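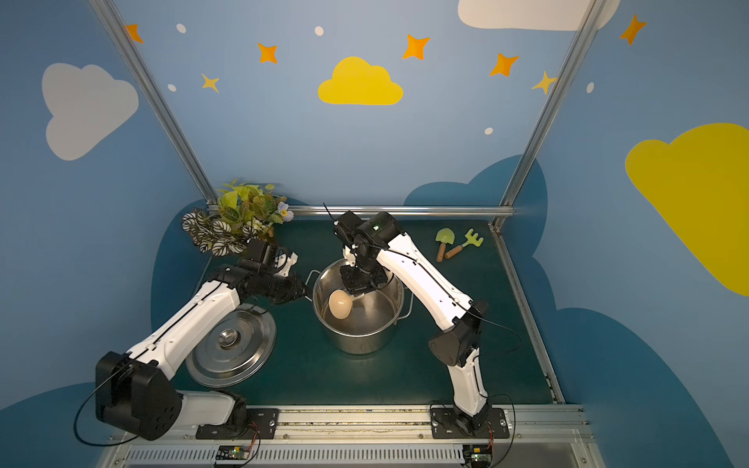
Figure 2. Pot, lid and ladle, with the lid set down to the left.

Chapter 2
The Pot, the Lid and the Ladle

When I first taught this course in the old school kitchen at Culow, I made the mistake of beginning with onions. I love onions, and I had a good deal to say about them, and it was well into the second morning before I noticed that half the class were cooking in pots too small for their soup and the other half were chasing hot lids across the worktop with a tea towel. So we begin with the pot now, and the onions will have to wait for Chapter 3 (where I promise they get their due).

A stock pot is a simple thing, but it is worth getting to know yours before there is anything in it. Pick it up by both handles and see how it feels. Fill it with water to the height you would normally cook at, and pick it up again. Many people are surprised by the difference, and it is much nicer to be surprised by cold water in the sink than by boiling broth halfway to the table! If you can't lift it comfortably, cook with less, or ask somebody to take the other handle.

Next, find out how much it holds. Pour in water from a measuring jug, keeping a tally on a scrap of paper, and stop a good hand's width below the rim. Whatever you have poured is your working amount, and I'd like you to write it inside the front cover of this book. Iqra Ghauri, who shared the teaching with me at Ostitz and kept far better notes than I ever did, used to chalk hers on the cupboard door as well. For soup as a main course we shall allow 309 millilitres a bowl throughout the book, a figure that came from measuring the bowls at Ostitz and that has stuck with us ever since.
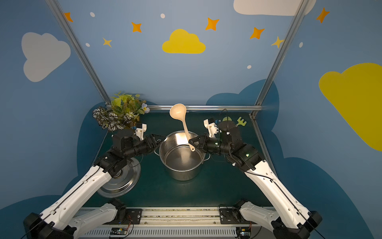
A ladle needs a long enough handle to reach the bottom of the pot without your knuckles going in after it. Hold yours upright inside the empty pot and look at where your hand ends up. If your fingers are below the rim, you want a longer one for this job, though the short one will do very well for sauces and pancake batter. A hook at the end of the handle is a pleasant thing to have if you hang your tools on a rail, and it can sometimes be persuaded to sit over the rim of a pot as well, but don't trust it there until you have tried it with the heat off.

Do check what your ladle is made of, too. A plastic one is light and kind to the inside of a pan, and I have used them happily for years, but look for the maker's heat limit and never leave one standing in a pot on the hob while you go off to answer the door. Metal ladles will stand the heat, and their handles will pass it on to you.

And then the lid. Decide where it is going to go before you take it off. I mean this quite seriously, and I say it in every class. Clear a space beside the pot on the side of the hand you lift with, and put the lid there every time, so that by the end of the week your arm knows the way by itself. Tip it away from you as it comes up, so the steam leaves by the far side, and let the drips fall back into the pot.
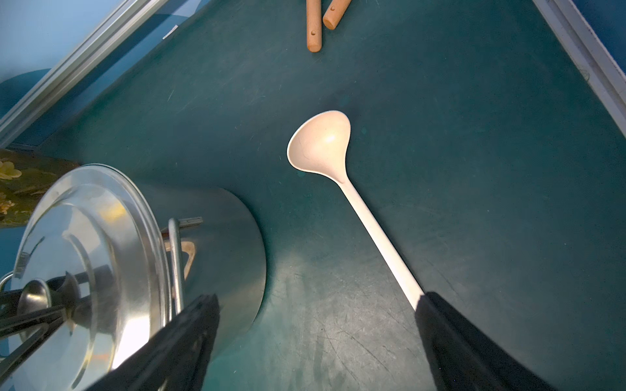
When the cooking is over and everything is washed, the same habit of giving each thing its place will save you a lot of rummaging. Dry the pot thoroughly before you put the lid back on it, or leave the lid a little to one side overnight. The ladle can go in a drawer or on a hook, wherever you will find it with one hand.

Before you read on

Measure your pot and work out how many bowls it will give you at 309 millilitres each. A pot with a working amount of 2,000 millilitres gives six bowls, with a little left over for the cook.

Practise lifting the lid and setting it down with the pot cold, then change hands and do it again.

Ladle water from the pot into a bowl until you can do it without a trail across the worktop. Benedikt Diekmann, in our March class, took a whole afternoon over this and was quite right to. Keep a cloth by you.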